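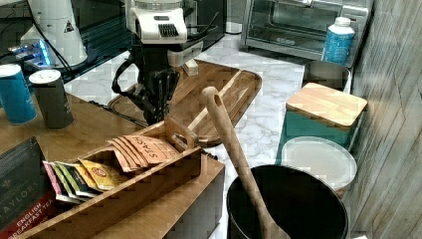
Nolovine – bras de cuisine, version de table

On me demande souvent si ces engins savent enfin ranger une cuisine. Ma réponse : ça dépend de la cuisine ! Sur une table bien dégagée, presque tous les bras du catalogue s'en sortent. Avec des boîtes de thé, des bocaux à couvercle et une cuillère en bois qui dépasse d'une marmite, c'est une autre affaire, et c'est pour ça que je préfère juger un bras sur un plan de travail comme celui-là.

Mon avis après 7 semaines avec le Nolovine : prendre un objet rigide et le poser dans un plateau, oui. Les sachets souples, c'est encore au petit bonheur – et je ne lui confierais pas mes couteaux.
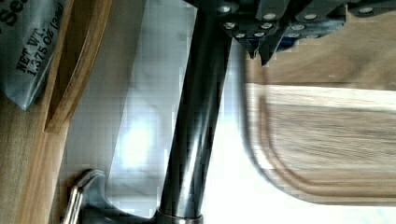

Vue du poignet : sachet de 39 g en haut à gauche, planche à rigole à droite.

Côté pratique : pince à doigts articulés, garantie 10 mois, pièces chez Tomell. Svatopluk Halás, à l'atelier de Dullstead, assure le réglage avant envoi et répond lui-même aux mails (en anglais, mais il est patient).

Le support mural Matubbar est vendu à part, 163 euros. Prévoyez-le si votre plan est étroit, moi j'ai attendu et j'ai regretté. Prochain arrivage en octobre.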